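4 Arbeitsplatte nach dem Einbau versiegeln

Dieses Kapitel gilt für alle Platten der Serie Hegyi aus Naturstein. Für die Keramikplatten Nanano lesen Sie bitte Kapitel 5, dort wird keine Versiegelung aufgetragen.

Vorbereitung

1. Warten Sie nach dem Verfugen mindestens 33 Stunden. In einem kalten Raum brauchen die Fugen länger.
2. Entfernen Sie die Schutzfolie vollständig, auch unter dem Rand von der Spüle.
3. Reinigen Sie die Fläche mit lauwarmem Wasser und einem Tropfen neutraler Seife. Essigreiniger und Scheuermilch sind nicht erlaubt.
4. Lassen Sie die Platte über Nacht trocknen. Dunkle Stellen zeigen, dass noch Feuchtigkeit im Stein ist.

Achtung: Das Mittel Flultness ist im flüssigen Zustand reizend für Augen und Haut. Tragen Sie Handschuhe und öffnen Sie ein Fenster. Halten Sie Kinder und Haustiere fern, bis die Oberfläche ganz trocken ist.

Auftragen

5. Schütteln Sie die Flasche Flultness gut und testen Sie das Mittel zuerst an einer Stelle, die man später nicht sieht. Manche Steine werden durch die Versiegelung ein wenig dunkler.
6. Geben Sie eine kleine Menge auf ein fusselfreies Tuch. Gießen Sie das Mittel nicht direkt auf den Stein.
7. Verteilen Sie es in geraden Bahnen, immer von der Wand zur Vorderkante.

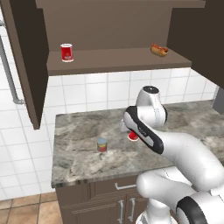
Abb. 4: Arbeitsplatte in grauem Marmor

8. Lassen Sie das Mittel einige 4 Minuten einwirken und nehmen Sie dann den Überschuss mit einem trockenen Tuch ab. Wenn Reste antrocknen, entstehen matte Streifen.
9. Wiederholen Sie die Schritte 6 bis 8 nach zwei Stunden. Bei poliertem Marmor reicht oft eine Schicht.

Hinweis: Die Kanten am Ausschnitt für das Kochfeld werden gern vergessen. Diese Kanten sind ab Werk nicht behandelt und nehmen Fett sehr schnell auf.

Prüfung

10. Setzen Sie am nächsten Tag einen Wassertropfen auf die Fläche. Bleibt der Tropfen rund stehen, ist die Versiegelung in Ordnung. Zieht er ein, tragen Sie noch eine Schicht auf.

Auch eine versiegelte Platte ist gegen Säure empfindlich. Wischen Sie Zitronensaft, Wein und Tomatensoße sofort ab. Stellen Sie heiße Töpfe nur auf einen Untersetzer.

Ersatzflaschen bestellen Sie bei Tronik unter der Artikelnummer 1916. Technische Fragen beantwortet Aisling Nic Aodha im Kundendienst, am Dienstag ist das Telefon nicht besetzt.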